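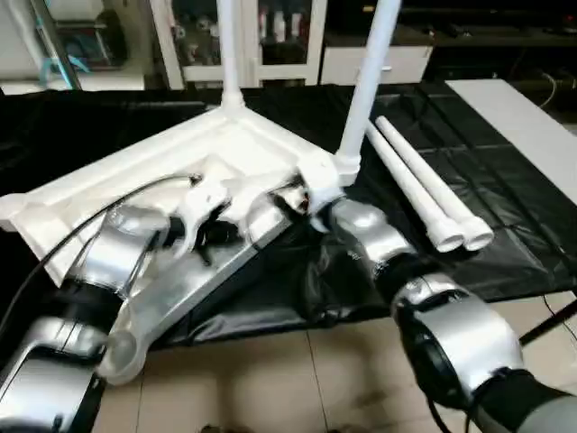

What holds the legs of a moulded plastic stool or side table in place?
A tight fit between tube and socket, with no screws or glue in most push-fit designs.

Kumholm extends push-fit furniture range

Kumholm will add a triangular corner frame to its Terkano range of self-assembly plastic furniture in February. The white moulding has raised, ribbed edges and is hollow on its underside to keep weight down. Tubular legs are pushed into sockets in the moulding, and no tools are supplied or needed.

The frame is assembled upside down. Kumholm advises covering the work surface with a sheet to prevent scuffing. Each leg should be seated by hand with steady pressure along its length. Mallets must not be used, as impact can split the rim of the socket.

"Most of the returns we see come from a leg that was pushed in at a slant and left there," said Asanka Patwary, product engineer at Kumholm. "The socket tapers, so the leg should be turned slightly while it is pressed home."

Rated static load is 40 kg, evenly distributed. An initial run of 2000 frames will be moulded at the Yuen works, of which 600 are reserved for trade customers. Replacement tubes and connectors will be sold separately.

Trade enquiries: Po-yen Kwan, Sales Office, Kumholm. Assembly leaflets are available on request.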